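Last updated: Thu 12 January
Reading time: 3 minutes

FOR IMMEDIATE RELEASE

Lulldale children's ward to get 18 family rooms, and I couldn't be more pleased

I've written a fair few press releases for the Brekine Trust and most of them are about fun runs. I love a fun run, but today I get to tell you something much bigger – we've reached our target, and work on the new family rooms at Lulldale Children's Hospital starts in June!

For anyone who hasn't followed the appeal, the rooms are for parents and carers whose children are in for a long stay. At the moment most of them sleep in a fold-out chair by the bed, or drive home over the hill to Findale at midnight and come back before breakfast. I did the chair for 34 nights when my own daughter was being treated for a kidney condition (she's fine now, and taller than me). My back has never quite forgiven it. 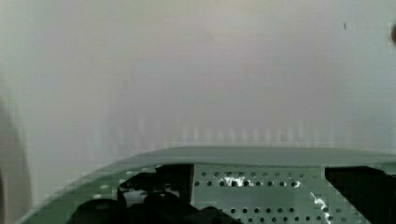
Orla Penhaligon

So, what are we getting? There'll be 18 bedrooms on the floor above the ward, each with a proper bed, a shower and a door that shuts. That last one matters more than you'd think. When you've had bad news at four in the afternoon, you want somewhere to go and cry that isn't the car park.

There'll also be a shared kitchen, a laundry and a small sitting room with a view over the gardens. The kitchen was the thing families asked for most. We sent a survey round last year and 226 of you wrote back, some of you with several pages, and cooking came up again and again. People were fed up with sandwiches. They wanted to make their child's favourite pasta and carry it down while it was still hot, and they wanted a fridge with their name on a shelf.

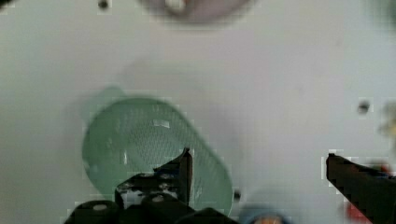

The bumpy surface of a pale green oval, close up.

The building work is being done by Rothe, who also did the outpatient clinic in Findale. They've promised to keep the noisy jobs away from nap times and I fully intend to hold them to it. The ward stays open throughout, and no appointments or treatments will be moved. If your child is due in over the summer, please just turn up as normal and come in by the main entrance.

Rooms will be free, for as long as a family needs one. Nurses on the ward will hand them out, starting with those who live furthest away or whose child is in intensive care. You won't have to fill in a form the length of your arm – I've seen the draft and it's one side of paper.

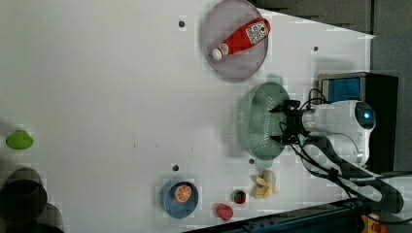 Orla Penhaligon

Now for the thank yous. More than 800 people gave to this appeal, from pocket money in envelopes to one very generous gift left in a will. The bakers, the swimmers, the school in Findale that held a silent disco, the man who grew a frankly alarming beard – thank you, all of you.

We do still need help with the running costs once the doors open, so regular gifts are very welcome, however small. We're also after bedding, new and still in its packet please, from the spring onwards.

Families who'd like to talk about their own time on the ward, and reporters who'd like to visit before work begins, can get in touch with me through the Brekine Trust press office. I'm there every weekday and I do answer the phone.

ENDS

Contact us | Copyright Brekine Trust | Back to top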